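Small Automation Forum > Planning and Purchasing > Budget for a first picking setup, mixed household items

Started by tinlid, December 4, 2019

tinlid
We are a small returns and resale outfit. Boxes come in full of whatever people have sent back and we sort the contents by hand. I have been told I can put a plan together for next year, with money released in April if the plan is any good. I have to say what we would buy, in what order, and what each part is for.

What I have so far is one quote from Prallow for an arm with a two-finger gripper, a stand and two days on site. I also have a price of 700 for hand-held grippers from Zarkix, which are the kind a person holds and squeezes, with a camera on, for recording how the job is done.

My question is whether the hand-held ones are worth having first, or whether I should put everything towards the arm. Our stuff is soft toys, glasses, snack packets, clothing, small bottles. No two boxes are alike.

ostler_b
Arm first. You will learn more from a week with the real thing than from months of recording. We bought from Prallow and the stand alone was a headache, the floor wasn't level and it had to be packed. Put a line in for floor work.

Also ask what the quote says about fingertips. Ours came with one set, hard plastic, and anything shiny slid straight out.

marrowfat
I'd go the other way. The hand-held route is cheap and you find out which of your items are a pain before you commit to a gripper that can't hold them. Is the 700 for one or for a pair?

tinlid
Each. Tips are extra, and they sell them in packs. Delivery is extra again, I'm waiting on that.

marrowfat
Then get two and share them. People's hands get tired. We did shifts of 38 minutes and then swapped, and that was plenty.

quillon
Has anyone asked what the recordings are for? If tinlid hasn't got a person on staff who can do something with them, it's a hard drive full of video. That needs to go in the plan as a cost. Storage as well. We ran out of space in the first month and bought more in a hurry, at a bad price.

tinlid
Fair point. We haven't got that person. Tanabe have offered to do the training side if we supply the recordings, but I don't have their price in writing yet.

quillon
Get it in writing before you order anything. Ask who keeps the recordings too.

ostler_b
Still say arm first. With Tanabe doing the training you are paying two firms and you own nothing that can move a box.

marrowfat
He'd own two grippers and know what size of arm he needs. The Prallow quote is for one size of gripper. If half the stock doesn't fit between the fingers then he's stuck with it. What's the opening on theirs?

tinlid
78 mm on the quote. Most of our toys are wider than that, though they squash.

ostler_b
They squash until they don't. All right, that is tight for toys. Ask if they do a wider one before you sign.

pennywort
We run the Zarkix ones, so here is how it went for us.

We started in a warehouse corner with clean bins and it was too tidy to be any use. Now we mostly record in people's homes with ordinary boxes on ordinary tables. It costs more in time, and you pay for travel, but the light and the clutter are closer to what you get in real life.

Things I would put in the plan:

Fingertips. Count them as a consumable. We use foam ones over the jaws and they wear at the corners, more on the side you lean on. We stopped caring whether the colours match.

Props. You will want your own stock to fill the boxes with, and you will lose some of it. Soft toys are fine. Sunglasses are awkward, they open up and catch on things. Foil packets are the worst for us, they crumple and shine and never sit the same way twice.

Boxes. Buy more than you think. Flaps get bent back and the corners go.

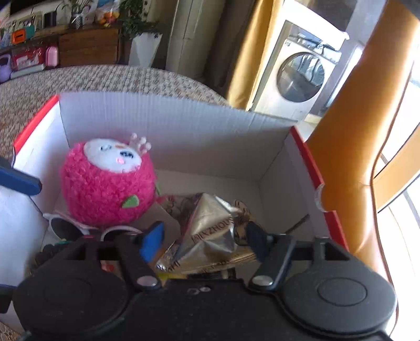
The other thing I'd budget for is setting up again between goes. Tipping everything out and filling the box a different way takes longer than the picking does. We had it down as nothing in our first plan and had to go back and ask for more hours, which did not go down well. Put a person on that job and pay them for it.

On the warehouse or home question, I'd do a bit of each. Tinlid's arm will be living in a warehouse after all.

tinlid
That is very useful, thank you. How long did a pack of tips last you?

pennywort
Up to 5 weeks with careful people. Less with the ones who jab.

quillon
Can you get them anywhere else? I don't like being tied to one seller for foam.

pennywort
Tomum do some that fit with a bit of trimming. Cheaper, but the glue is poor and I ended up sticking them again myself. I went back to the Zarkix ones. Others here swear by the Tomum.

marrowfat
I'm one of them. Clean the jaw with spirit first and leave it overnight. Mine have stayed put.

pennywort
I did clean them. Maybe I had a bad pack.

ostler_b
Leaving the foam aside, I still think a plan with no arm in it will be turned down. The people with the money want to see something that moves.

tinlid
You may be right about that. I am thinking of writing it in two parts — grippers, tips, props and hours for the first part, then the arm as a second part with the size left open until we know more. The Prallow quote can go at the back as a guide.

ostler_b
I could live with that. Ask Prallow how long they will hold the price. They wouldn't hold mine.

quillon
And put Tanabe's figure in the first part, not the second. You'll be paying them from the day the recordings start.

tinlid
Will do. I've emailed both this afternoon. I'll post the totals when I have them, with the delivery charge if Zarkix ever answer.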